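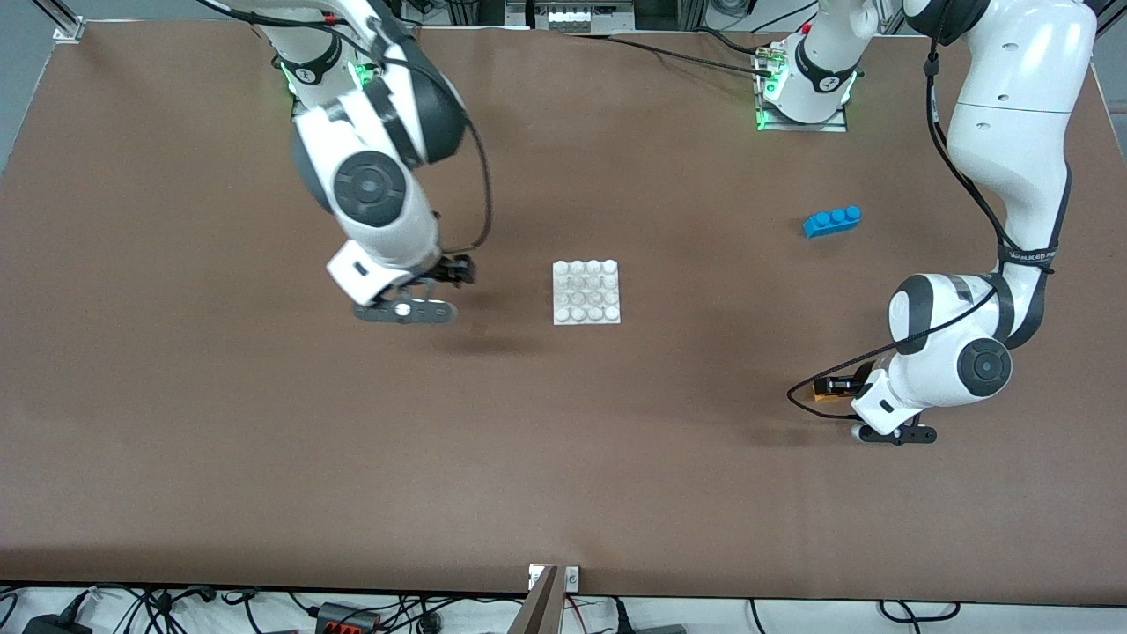 Loan Triệu wrote after the May edition that the old section 4 told readers to sort the pieces before it told them what to sort them on, and asked for the table to come first. The order has been changed in this edition.

4 Preparing the table and the building pieces

4.1 Before you start

This section covers the work surface, laying out a small set of Proltlow building pieces, the first base, and putting everything away. It applies to the Adenex starter set and to loose pieces bought separately. For the large set, read section 6 as well.

You will need:
Building pieces for one model
A flat table with a smooth, matte top
A dry lint-free cloth
The model sheet
The storage tray supplied with the set

CAUTION: Small parts. Keep the pieces away from children under three. Check the floor under the table whenever a piece is missing.

4.2 Choosing the surface

1. Use a rectangular table with a clear working area at least 900 mm wide and 500 mm deep.

2. Choose a plain colour that contrasts with the pieces. Mid-brown suits most colours in the set. Brown pieces are easier to find on a light mat.

3. Avoid a glossy top. Reflections from a ceiling lamp can hide small pieces, and the clear pieces in particular.

4. Check that the table does not rock. Press down on each corner in turn and correct any movement at the feet before laying out.

5. Wipe the top with the dry cloth. Do not use polish or wax.

NOTE: A tablecloth is not a suitable surface. Pieces pressed together on cloth may join at an angle and have to be separated again.

4.3 Lighting

1. Place the main lamp above and slightly behind the working area.

2. Hold one piece just above the table and look at its shadow. A soft shadow is acceptable. If the shadow is hard and dark enough to cover a neighbouring piece, move the lamp further away or fit a diffuser.

3. Repeat the check at both ends of the working area.

4.4 Laying out the pieces

1. Take from the tray only the pieces shown on the model sheet. Leave the rest in the tray with the lid closed.

2. Lay each piece flat with its studs facing up.

3. Leave a finger's width between pieces. Pieces that touch are harder to lift and tend to be picked up in pairs.

4. Put the longest pieces at the back and the smallest at the front.

5. Keep the middle of the working area clear for the model.

6. Compare the layout with the model sheet. If a piece is missing, look in the corners of the tray before ordering a replacement. Replacement bags are listed under part number 454.

NOTE: Do not tip the tray out on to the table. Small pieces roll, and the clips can be marked when they land on an edge.

4.5 Building the base

1. Place the base piece in the middle of the working area with its long side parallel to the front edge of the table.

2. Lower the first piece straight down on to the studs. Do not slide it into position.

3. Check the alignment from the side, then from above.

4. Press with even force until the gap closes. Hold the base with the other hand if it moves.

5. Add the remaining pieces of the first layer, working from the middle outwards.

6. Lift the base by its edges and turn it over. No piece should drop out. If one does, refit it and repeat the check before starting the second layer.

CAUTION: Do not use pliers, knives or other tools to separate pieces. Use the flat key in the tray. Khôi Đồng reports that the key also works on pieces from the older Zodent range, provided it is inserted from the short side.

4.6 If pieces do not fit

Piece will not press down: look for dust or a fragment between the studs and brush it out.

Piece presses down on one side only: remove it and lower it again from directly above.

Base bends upwards at the ends: the pieces in the first layer are too tight. Remove the end pieces and refit them last.

Piece feels loose on every stud: the piece is worn. Set it aside and do not use it in the lower layers.

4.7 Putting away

1. Separate the model from the top layer down.

2. Wipe any dusty pieces with the cloth. If they need washing, use lukewarm water and let them dry fully on a towel.

3. Return the pieces to the tray by size. The lid has 7 outlines showing the order of the compartments.

4. Close both catches and store the tray flat, away from radiators and direct sun.

Section 4 revised 01/09/2023. For model sheets in the Tạ series, continue at section 5.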